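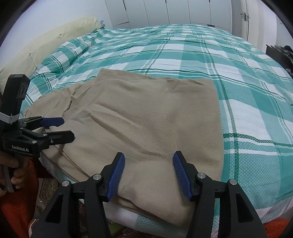
Speaker notes: Buying the handheld kit before you buy the arm
Trisance spring meetup, April, second slot after lunch

Slide 1. Title

Hi everybody, thanks for coming back from lunch (I know the cookies out there are good). I'm the one who signs the equipment orders on our team, so this is a talk about money. If you came for the learning side, Abdelilah Bouazza is on after me and he's much better at it than I am!

Say which team we are. We work on laundry and clothes, mostly folding. Small group, small budget, and I have to defend every line of it on a Monday morning.

Slide 2. What we had planned to buy

So the first version of our plan was one big purchase. Two arms, a table, a rail, a safety fence, the whole thing in our room at Lullstead. I loved that plan. I had drawings! Then I started adding up what comes along with the arms, and the drawings went in a drawer.

Talk through the hidden lines: floor work, power, the service contract, the spare wrist you order on day one and hope you never open. Pause here, people usually want to write these down.

Slide 3. What we bought first

Handheld grippers, in pairs. One for each hand, a person does the folding, you keep the recordings. Pants on a bed, plaid bedspread underneath, wardrobe in the background, a perfectly ordinary bedroom. I couldn't build that bedroom in our lab for any sensible price, and I did try to get a quote once.

(If they laugh, tell the wallpaper story. If they don't, keep going.)

My point for the buyers in the room: ask where the work happens before you ask what the hardware costs. Ours happens on beds, with a soft surface and wrinkles in the cover and folded cloth that has three or four edges in nearly the same place. A flat steel table would have been easier to order and would have taught us a lot less.

Slide 4. Count pairs, then count spares

We put down 3 pairs in the first order. I wanted more, Ronaldo Falcão in finance wanted one, and we met where you'd expect. What I got wrong was the spares. I budgeted for whole grippers and forgot about the parts that touch the cloth. Finger pads wear. The little pins in the linkages need somebody to look at them. A gripper that's waiting for a pad takes its partner out of work too, because one hand on its own isn't much use for folding pants, and you've now got two expensive things sitting in a case.

So my rule now: when you buy a pair, buy the pads for it on the same order. Same supplier, same shipment, same approval. Getting a second approval for a bag of pads is a misery I wouldn't wish on anyone in this room.

Slide 5. The hours line

Okay, this is the slide people take photos of. We planned for 200 hours of recorded folding in the first round and we paid for 219. I'm pretty happy with that, but look at where the extra went. Setup, charging, people moving furniture so they could get around the bed. Put a setup line in your budget and give it its own number, or it'll eat your recording hours and you'll be explaining it later like I was.

Also pay for the garments. Sounds silly! We assumed people would fold what they had in the closet, and then we needed heavier cloth, ribbed cloth, things with a proper waistband. Shirts are cheap. Good work pants add up fast.

Slide 6. Storage

Short slide. We priced the hardware carefully and the storage on the back of an envelope. We ended up with 2000 clips from the first round, and that's before anyone had trimmed anything. Evangelista (our internal storage system, terrible name, long story) filled up much faster than I'd told people it would. Ask your data person for the number and write it into the plan before the purchase order goes out.

Slide 7. When do the arms come in?

Somebody always asks, so I'll get in first. We still want arms. They're in next year's plan, under the Burkach line, and I've moved the fence and floor work into a separate request so one can be delayed without sinking the other. What changed is that I know a lot more about what I'm asking for. How wide the fingers need to open, how far the hands reach across each other, how close to the edge of the bed they work. I couldn't have filled in that spec sheet a year ago without guessing.

Don't promise a delivery date here!! Finance is in the second row.

Slide 8. Questions

Leave ten minutes. Likely ones: lease or buy (we bought, ask me about the lease terms over coffee), insurance when the gear goes to people's homes (yes, get it, get it in writing), and whether I'll share the spreadsheet. I will, with the supplier prices taken out. Leave your email on the sheet by the door.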